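Stijn Van Leeuwen
2020-10-15

1/ I want to write something about the road from Lasside to the old Mamex factory, and about drivers and cyclists. I am both of these. English is my third language, so please read me with patience.

2/ The council has proposed to take away one of the two car lanes on the bridge and give it to bicycles. It would be a trial, from February. In the local group there are already more angry comments than I can read in one evening.

3/ Many of the comments say the same thing: cyclists do not respect the rules, so they do not deserve a lane. I find this a strange way of thinking. We do not close the motorway when one driver looks at his phone.

4/ But I must be fair. Last week I saw a man ride through the red light at the Vanhove crossing with both hands in his pockets. A woman with a pram had to stop very suddenly. I shouted at him and I am not sorry for it.

5/ I drive a van for my work four days a week. On the fifth day I go by bicycle. On the bridge I am afraid only on the fifth day. Perhaps the people who write in the group could try it once, in the morning, when the lorries go to Lirner.

6/ The petition against the lane has 4,000 names. This is a lot for our town and I do not want to laugh at it. Some of these people are my neighbours, and one of them repaired my gate for free.

7/ What they fear is the queue. Now I need 15 minutes from my door to the far side of the river. If it becomes much longer, I will also complain, and I will do it here, under my own name.

8/ Kitchen window and sink.
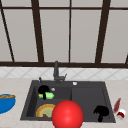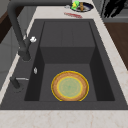 Images: Stijn Van Leeuwen (computer renders)

9/ Back to the bridge. Somebody asked me why cyclists cannot use the pavement. Because it is narrow, and there are people walking on it. My mother walks on it. She does not hear a bell behind her until it is very near.

10/ Another person asked if cyclists should have a number plate. I have thought about this and I don't know. For my daughter's small bicycle it seems too much. For the fast electric ones, maybe yes.

11/ There was also a video in the group, of a driver who passes a cyclist so close that the mirror touches his sleeve. Under it, people wrote that he should have worn a brighter jacket. I had to put my phone away after that.

12/ I have written to the council with two questions. Who will clean the lane when there are leaves and ice? And will the traffic light at Vanhove get more seconds for bicycles? When they answer, I will put it in this thread.

13/ To the man who called me a traitor to drivers: I have had my licence longer than you have had your account. You are still welcome to drink a coffee with me and explain your side.

14/ Correction to number 2: the trial is for the lane going out of town only. Both lanes coming in will stay as they are. Thank you to the person who sent me the plan.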